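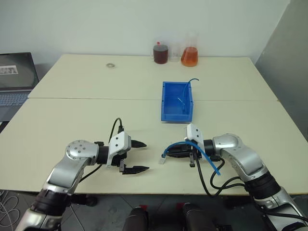
Page 12

Setting up a season in Plarkness

Welcome to the fun bit! By the time you reach the end of this section you'll have a full fixture list, a league table that looks after itself and a squad ready for the opening match. Our thanks go to Annick Texier, whose club at Granstead tried every step with us and sent back pages of notes.

Before you start
Have your team names, ground names and squad lists to hand. You can add late signings at any point, so don't hold things up for one missing left back.

1. Open Plarkness and choose New Season from the Club menu.

2. Type a name for the league. Short names look best on the printed table.

3. Add your teams one at a time, pressing Enter after each. Reserve sides count as separate teams, so give them a name of their own (Filtton and Filtton Reserves, for instance).

4. Set Players per side to 11. Small-sided leagues can pick a lower number from the same list.

5. Set Match length to 90 minutes. For youth football, tick Shorter halves and enter your own figure.

6. Check the points. Plarkness gives 3 for a win and one for a draw unless you tell it otherwise.

7. Choose how level teams are split. Goal difference comes first, then goals scored, and you can drag Head to head to the top if your league prefers it.

8. Press Build Fixtures. Home and away games are shared out for you, and it's a lovely moment when the whole season drops into place!

Caution: pressing Build Fixtures a second time wipes any dates you have moved by hand. Save a copy first.

Note: if two clubs share a ground, link them under Grounds before step 8. Plarkness will then keep their home games apart.

Winter breaks
Open Calendar, click January and mark the weeks you want left free. Postponed matches go into the Waiting list at the side, and you can drag them onto any open date.

Adding the Buthelezi Cup
Cup rounds live on their own tab. Choose Add Knockout, type the cup's name and pick the teams taking part. If the numbers don't work out evenly, Plarkness hands out byes in the first round. The draw can be run on screen with the whole clubhouse watching, so do turn the sound up.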